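Mobile Phones > General chat > Who is going to buy the new Kalau handset?

heatherbell
2008-09-02
I've been with Visgate for years and my contract runs out in November, so I've been reading everything I can find on the new Kalau. The paper this morning said they shipped 1,377 thousand handsets last quarter, which sounds an awful lot for a firm my sister had never heard of! Has anyone got one yet, and is it any good for somebody who mainly texts and rings her mum?

pennywhistle2
Hello heatherbell, and welcome. I've had mine ten days or so and I'm very fond of it already. The keys are a decent size, the screen is lovely and clear, and the battery gets me through to the second evening if I leave the internet alone. The only thing I'd grumble about is the charger lead, it's so short that the phone has to live on the floor by the skirting board.

old_tom_k
I'd be a bit careful with that shipping number, if you don't mind me saying. Shipped means it left the factory. It doesn't mean a person walked out of a shop with one in their pocket. There were Kalaus piled up behind the till in our Visgate shop when I went in for a SIM, and every one of those will have been counted.

pennywhistle2
Oh come on Tom, they all count it that way! Bright do, Druvov do, and you never said a word when it was Druvov at the top of the list. 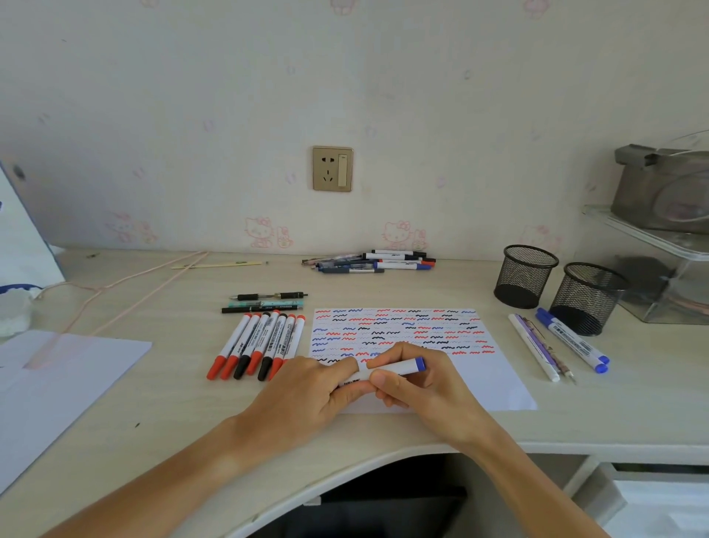 Anyway, what I meant to add for heatherbell is that the phone book only holds 261 names on the handset itself, and after that it starts putting them on the SIM. That's plenty for me but my husband filled his in one afternoon (he keeps every plumber he's ever met) and then couldn't work out where half of them had gone.

old_tom_k
I did say so about Druvov, it was in the old thread, the one that got locked. But fair enough, I'll give you that they all do it. I still think sales over the counter would be a better guide, and I'd like to see how many come back in the first month too.

marrowfat
Slightly off to one side, but heatherbell, have you asked Visgate what they'd give you for staying put? I rang them when mine was nearly up and the lady took £10 a month off without much of a fight. She did put me through to two other people first, so make a cup of tea before you ring.

heatherbell
Thank you all so much, I didn't expect so many replies. No, I hadn't thought of ringing them, I'll do that. Does anybody know if it keeps old texts when you swap the SIM over? I've got nearly 2,000 and I'd hate to lose them.

pennywhistle2
Mine didn't, I'm afraid. They stay on the old phone, so don't let the shop take it off you.

marrowfat
Depends on the old phone. Which one is it?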